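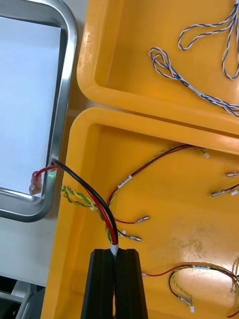 Progress report, second period
Harow Robotics Club wire handling project
Prepared for the Ruppert Fund, June 1, 2020
Submitted by Sunita Crenshaw, faculty advisor

Summary

The students set out to teach a robot arm to pick a single wire harness out of a bin of wire harnesses and put it somewhere else. The proposal called this "a modest first task." I wrote the proposal, so I have only myself to thank for the phrase. We are behind on one milestone, level on two, and ahead on the one involving paperwork. Spending is under budget, mostly for dull reasons explained below. We are asking for no new money and one change to the schedule.

What we said we would do

The proposal listed four milestones for this period: a working cell with the arm, gripper and wrist camera mounted and safe to run; a set of recorded pick attempts, driven by students by hand; a first automatic pick from a bin with more than one harness in it; and a student-written safety and operating manual.

Where each one stands

The cell. Done. The arm is bolted down, the emergency stop has been tested by every student who is allowed to touch the controls, and the wrist camera holds its position between sessions now that it has a proper bracket. The first bracket was printed by a sophomore in a hurry and drooped by a hair each day, which gave us two weeks of recordings in which the whole world slowly tips forward. We kept them. Someone may find a use for them, and the student in question has asked us to stop bringing it up.

The recordings. Done, and then some. The target was 1500 attempts and the students logged 1785. An attempt counts if the arm starts from its home position and a student drives it until the harness is either delivered or clearly going nowhere. We argued for most of a meeting over whether dropping a harness into the correct place by accident is a success. The log now has a separate column for it, headed "luck," and it is used more often than I would like.

The automatic pick. Partly done. With one harness in a bin, the arm finds the trunk, closes on it and lifts. With several, it tends to choose well and then leave with company. Harnesses with spade terminals on the ends are the worst offenders, as a spade terminal is more or less a hook with a day job. The twisted pairs come next. They curl back on themselves and loop over whatever is nearby, including the rim of the bin, and the software then has firm but mistaken opinions about which wire belongs to which bundle.

The manual. Done, at over 130 pages. I had pictured something shorter. It was written by students who had been told that any question asked twice in the lab belonged in the manual, and they took this as a challenge. Section 6 covers the wearing of hoodies near moving joints and is the best thing in it. An abridged edition is in preparation.

What we have learned about wire

Most of the published work the students read at the start was about picking up blocks, cups and boxes. Blocks stay where you leave them. A harness has a short stiff part, where the wires are bundled, and then a lot of loose ends that go where they please, each with a different weight of connector on it. If the gripper takes hold at the bundled part, the rest usually follows. If it takes hold of one loose conductor, the rest follows at a distance and sweeps the bin on the way out.

So the students changed the grip point. Early on they let whoever was driving grab wherever looked convenient. Since April the rule has been to go for the trunk, close to the sleeve or tape, with the fingers straight down and the wires fanning out away from the arm. Convenient grabs are still recorded but tagged, and they are left out when the model is trained. This made a larger difference than any of the three software changes we tried, a fact the software group has accepted with some grace.

The printed labels were a surprise. We had considered taking them off to make the task simpler. It went the other way: a label gives the camera something pale and flat to find in a tangle of black and red, and the students now use them to work out which way a harness is lying. Real harnesses come with labels anyway, so we have decided this is allowed.

Glare was less welcome. Polished steel reflects the room lights straight into the wrist camera from certain angles, and the software has on occasion tried to pick up a reflection with real determination. Matte tape on the steel helped. Turning off the light over the whiteboard helped more and cost nothing, and I mention this here chiefly so that the Fund knows we are capable of it.

Students

The team has held steady, with one departure (graduation, which we could not reasonably oppose) and two arrivals from the electrical shop class. The shop students have been worth having. They knew how to crimp a terminal so that it stays on, something the rest of us had been learning by watching terminals come off in the gripper. They repaired the worn harnesses, made new ones to the pattern, and gave an unscheduled talk on strain relief that ran through lunch.

Driving the arm is shared on a rota. The drivers differ a good deal. Some are quick and rough, some are slow and tidy, and one hums. The model, trained on all of them, came out slow and rough. We are now weighting the recordings toward the tidy drivers, and the quick ones have been moved to testing, where an appetite for trouble is useful.

Each student keeps a lab notebook, and I read them at the end of the period. The best entry this time says, in full: "Worked. Do not know why. Did it again. Did not work. Know why."

Partners

Vedutard supplied the harnesses as offcuts and rejects from its own bench, at no charge, and sent a technician to explain what each branch was for. She also explained that her people do this job by hand in the time our arm takes to make up its mind. The students took it well. Ristia lent the controller for the arm and has extended the loan to the end of the project. We owe both of them a demonstration, and would prefer to give it after the next milestone.

Spending

We are under budget on consumables because Vedutard's harnesses were free, and under on travel because there was none. We are over on gripper fingertips. The ridged pads wear faster on crimp terminals than on anything the maker seems to have had in mind, and we have gone through more sets than planned. The overrun fits inside the savings on consumables, and the full ledger is attached separately.

Requested change

We would like to move the multiple-harness milestone into the next period and split it in two. The first half would be picking one harness from a bin where the harnesses lie near one another without crossing. The second would be the proper tangle. As written, the milestone jumps from the easy case to the hard one with nothing in between, and the students have been spending their time in that gap without getting any credit for it.

The final milestone, sorting two kinds of harness into separate bins, would keep its present date. I think we can make it. The students are certain we can make it, and I have adjusted my own estimate accordingly.

Next steps

Record a further batch of attempts with the new grip rule only, tidy drivers first.
Retrain, and test with neighboring harnesses before crossed ones.
Try a small shake after the lift, to persuade hangers-on to let go. The quick drivers have volunteered for this.
Order fingertips in bulk.
Finish the abridged manual, with a page limit set in advance and enforced by me.

Attachments: ledger, attempt log, student roster, manual (full edition).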